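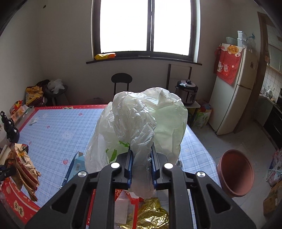 Toltero, the home-built gripper project run from a front room in Hiebert, has put its second set of build notes online. Posted 2 September 2026, free to download, drawings included. The notes cover the jaws, the linkage and a long section on rubbish.

Rubbish is the point. Colleen Lapointe started the thing with a plan to have a small arm clear a table after a meal, and got as far as the arm before deciding the hand was the harder bit. So the arm is in a cupboard. What she has been working on is a gripper you hold yourself, same jaws as would go on the arm later, and a log of what it can pick up and what it can't.

The log stands at 3,526 grabs. Bags, wrappers, packets, tubs. All done at the same table, cloth on, usual clutter left where it was. Lapointe says a bare bench gave her scores she didn't believe. "On a clean bench everything works. Put a crisp packet half under a box and you find out what your jaws are like."

Carrier bags come out worst of the lot, or did in the first version. Thin plastic slides, folds over and gets into the linkage. The fix in the new notes is mostly a matter of where you take hold. Go for the neck, gather it, then close. Grab a bag by the belly and it spills back out round the sides as you lift. The written instructions for this run to a page and a half and could be shorter, but the drawings are good.

The pads have changed as well. First ones were flat and cut from a kitchen mat. The present ones are blue and ridged, bought in from Firko, a small seller of rubber bits, and glued on in pairs. Ridges run finer than the old notes asked for. Glue is the weak spot, she reckons, and wants redoing when an edge starts to lift. There is a warning in bold about getting it on the pivots. She did that. Had to drill one out.

Jaws and outer arms are black, with triangles cut through the outer arms to save weight. Hold the thing up for an hour and you notice weight. Anyone building from the first notes can keep their inner arms, the holes havent moved.

Cost so far is almost £400, and that includes the arm in the cupboard, the parts that broke, and a motor bought in the wrong voltage. The notes give a full parts list but no total for the gripper alone. We asked. She said she'd rather not add it up again.

There are two grippers now, and the log has a section on using both together, one steadying while the other pulls. Results patchy. Opening a box flap this way is fine. Taking a packet off the top of a pile without bringing the rest along is not, and the notes say so plainly. Soft packets also get a section to themselves, mainly on approach angle. Foil wrappers get a paragraph. Gourds, bottles and anything breakable on the table are down as "go round".

Then clear food containers, added late and the bit Lapointe seems most pleased with. The trouble with them is seeing them. Camera looks at a clear tub and sees the table through it, so a program that hunts for edges goes after whatever is behind. Her advice for now is to aim for the rim, where the plastic is folded and shines, and pinch across it with one jaw inside and one out. A stuck-on label helps too if there's one left. Tubs with ribbed sides are said to be easier than smooth ones, though the log is thin on smooth ones and she admits it. 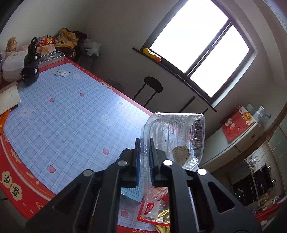

Would the rim trick hold up with food still in the tub, asked one reader under the build log, having tried something like it at home and tipped cold noodles down the back of a cooker. The same reader wanted to know why the jaws don't close further at the tips, and thought a softer pad would beat a ridged one on thin plastic. "I had the mat version and I miss it for bags," the comment went on. "The new ones bite but they crease everything. Could we have both? Swap them like razor blades?"

Lapointe replied the same evening. Full tubs are not in the log and she wouldn't trust the grip with one yet. Swappable pads she likes, and has a clip drawn up on the back of an envelope. Jaw tips she's leaving alone till the arm comes out again, as the spacing suits the mounting plate and changing it means a new plate.

When the arm does come out is another question. The notes say December. The mounting plate is cut, the wiring isn't started, and the controller she wanted, the small Sevari board, is out of stock with the shop she uses. A different board would do but the code would want changing. She is after someone nearby with time to look at that, and has left a contact form at the bottom of the notes.

Also wanted: more packaging. Clean, please, and odd shapes welcome. Trays with stuck-on film especialy, there are hardly any in the log and the few she tried were all from the same shop.

Builders working from the first notes should check the pivot size before ordering anything. It was wrong in the parts list and is right now.

Related items
Toltero: first build notes, with corrections
Hiebert repair evening moves to the library
Gluing rubber to printed parts: what held and what peeled
Sevari board: readers' wiring questions
Small arms for small kitchens, part 2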